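2026年8月11日 阴，闷

早上又收到群里转来的那篇文章，说晚饭后喝一杯隔夜泡的冷萃茶，睡眠能好一大截。转的人是Jagadeesh Nadar，他上个月转的是睡前泡脚，再上个月是左侧卧。我问他自己试了没有，他回了个竖大拇指的表情。这算试了还是没试？

文章里有个数字，说参加者里有71%的人“明显改善”。我翻到最底下找出处，找到一行灰字：样本234人，自填问卷，为期2周。没有对照组，没说这些人原来睡得多差，也没说“明显”是谁来定的。问一个刚花钱买了茶的人睡得好不好，他多半会说好。我要是掏了钱，我也会说好。

不过我还是决定喝几天看看。嘴上不信归不信，从五月到现在，我每晚三点多准醒一次，醒了就躺着听楼下空调外机响，试什么都不算亏。茶是从Trastgate那家店买的，店员极力推荐贵的那种，说叶片完整、释放缓慢。我问缓慢是多慢，她说要看水。我拿了便宜的。

下午跟Satish Unnithan通电话，他做过几年统计，听我念完那段灰字就笑，说两周连天气都没变过一轮。他的建议很无聊：固定时间起床，午后不碰咖啡，记下来。我说记下来有什么用，他说至少你吵架的时候手里有东西。这话我倒听得进去。于是翻出一本旧本子，画了四栏：几点躺下，几点醒，喝了什么，第二天糊涂不糊涂。最后一栏完全凭感觉，跟那份问卷一个毛病，我知道。

另外，Plirus那个手环我已经摘了。它说我昨夜深睡了90分钟左右，可昨夜我有一大段时间清清楚楚地坐在厨房里吃饼干。手环大概觉得我吃得很安详。

傍晚收拾东西，瓶瓶罐罐摆得到处都是，有的盖子找不着瓶，有的瓶找不着盖子。
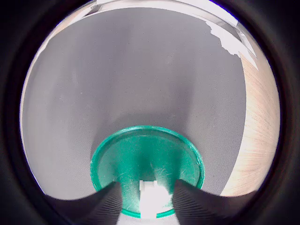
蓝绿色的塑料圆盖，灰底。

晚饭吃得简单，豆腐、黄瓜、剩饭。茶泡在冰箱里，颜色比包装上印的淡得多，尝了一口，像泡过树叶的凉水，严格说来它就是泡过树叶的凉水。喝了一小杯，不敢多喝，怕半夜起来上厕所，到时候醒了又得怪谁。

Manikandan Achari发消息问周围有没有人靠这个睡好了，他母亲想买。我说等我喝完这一包再讲，别急着下单。他说可是今天有折扣。每次都有折扣。

现在十点四十，不困。本子上第一行已经写了躺下的时间，写早了，待会儿得划掉重填。明天记得给Jolbridge那边回电话，退那只枕头，小票夹在字典里。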